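# Brândușa Ghiță and the joy of sticky tape

2020-03-07

I had been in Brândușa Ghiță's workroom in Zirthorpe for less time than it takes to boil a kettle when she put a roll of tape in my hand and told me to smell it. It smelt of school. 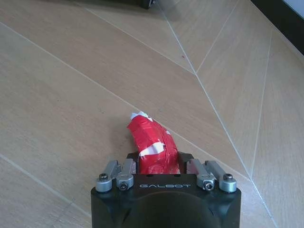
"Everyone does that face," she said, delighted. "It takes you straight back, doesn't it? I had a teacher who mended everything with tape, the books, the chairs, once the hem of her own skirt, and I thought she was the cleverest woman alive."

Brândușa makes hand props for a small children's theatre called Mocanu, and nearly all of them begin as rubbish. A cardboard tube, a rolled-up magazine, an offcut of foam or a bit of old hose gets bound in coloured tape until it becomes a torch, a relay baton, a sausage, a stick of rock or a firework. She has been doing it since 2000, when a box of painted props was left against a radiator the night before a show and she had an evening to replace the lot.

"Paint chips, you see. Children drop things, that's what they do, they're marvellous at it! And then there's a white scar on your dragon's tooth and you're out with the brush again. With tape you just put another bit over the top. I've got pieces that must be more patch than prop by now and they look better every year."

I asked whether the creases bother her. Tape laid over anything that isn't perfectly straight will pucker, and I had assumed this was the thing a professional would learn to avoid.

"Oh, no, I love the creases," she said. "I had a phase of trying to get everything smooth. I used a hairdryer and the back of a spoon. It all looked like it came out of a machine at the seaside. Then we tried one under the lights and it was dead, completely flat. The crinkly one next to it was sparkling away! Every little fold picks up the light. From the back row it looks alive."

Her favourite pairing is red and white, and she could talk about it all day (she very nearly did). Red goes on first, pulled tight, each turn lapping halfway over the one before. White comes afterwards in short lengths, because a long strip wanders on a curve. "Start at the thin end, always. If you start at the fat end it slides about and you end up swearing. Tear it with your fingers if you can. Scissors make the end too neat and the neat ends are the ones that lift."

Does the shape underneath matter?

"Less than you'd think. A bit of a bend is lovely. I go looking for bent ones. A dead straight tube looks like a tube whatever you do to it, but give it a slight curve and people start guessing. I had one on the shelf in January and three different people told me what it was, a chilli, a candle and a handle off something. I hadn't decided!"

The Mocanu store cupboard is on the other side of the landing, and every prop in it has a number written on a luggage label. The latest, when I looked, was 1243. Brândușa insists that plenty of the earlier ones have been loved to bits, or gone home in somebody's pocket, and she doesn't mind either way.

She also teaches. Her winter class in Alasville takes 14 people, mostly adults, and the first session has no plan at all beyond putting the rolls out and asking everyone to bring something they were about to throw away. "The grown-ups are nervous for ten minutes. Then it goes quiet, and then somebody laughs, and after that you can't get them to leave. One man wrapped his umbrella handle and came back the next week having done his spade, his broom and the gear stick."

The next thing on her bench is a set of props for a new show, Pesosero, which is about a circus that has lost its tent. She needs clubs, rings, a whip that can't hurt anyone and a cannon fuse long enough to reach across the stage. I asked how she would do the fuse.

"Old washing line," she said, already reaching for the red. "Hold that end for me, would you?"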